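Lavar las camisetas del equipo: preguntas frecuentes
Por Margit Sundqvist – septiembre
Tiempo de lectura: 2 minutos

Estas respuestas son para las familias que este año llevan a casa la bolsa de camisetas después del partido. El español no es mi primera lengua, así que pido disculpas por alguna frase rara.

¿A quién le toca la bolsa?
La lista está en la puerta del vestuario. Si usted no puede en su semana, cambie con otra familia y escríbalo en la lista, por favor.

¿Cuándo hay que devolverla?
El jueves, antes del entrenamiento. Las camisetas deben estar secas y dobladas, con el número hacia arriba.

¿A qué temperatura se lavan?
A 30 grados como máximo, con el programa de sintéticos o de deporte. El agua más caliente puede dañar los números y las letras, que son la parte más delicada de la camiseta.

¿Se pueden lavar del revés?
Se deben lavar del revés. Yo les doy la vuelta una por una antes de meterlas, también las mangas. Es un poco aburrido, pero se hace en el tiempo de un café.

¿Puedo mezclar el rojo con el blanco?
Es la pregunta que recibo más veces. Una camiseta roja nueva puede soltar color en los primeros lavados, y entonces conviene lavarla sola o con ropa oscura. Después de tres o cuatro lavados en frío yo ya pongo rojo y blanco juntos, con una toallita atrapacolor, y saco la ropa del tambor en cuanto acaba el programa.
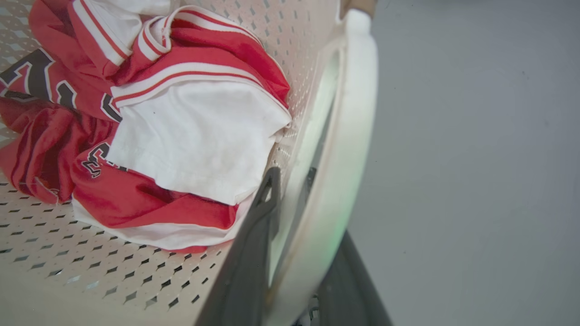
Rodrigo Salgado no está de acuerdo: él separa siempre lo blanco, aunque las camisetas tengan ya dos temporadas, y dice que una toallita no hace milagros. Me parece una opinión prudente. Si usted tiene dudas, haga dos lavadoras.

¿Qué detergente uso?
Uno líquido para color, en poca cantidad. En mi casa usamos Oveo, pero cualquier otro sirve. No ponga lejía, tampoco en las partes blancas, y no ponga suavizante – deja una capa en el tejido y el sudor se evapora peor.

¿Y las manchas de hierba?
Se frotan con jabón y agua fría antes del lavado, y se dejan media hora. No frote encima de las letras.

¿Secadora o tendedero?
Tendedero, a la sombra. Tampoco planche los números.

Falta una camiseta en la bolsa. ¿Qué hago?
Avise a Filipa Bastos el mismo día. Mire primero dentro de las fundas de edredón, si ha lavado alguna – allí encontré yo la del portero.

Contacto: en el tablón del vestuario | © Club Prernurden | Volver arriba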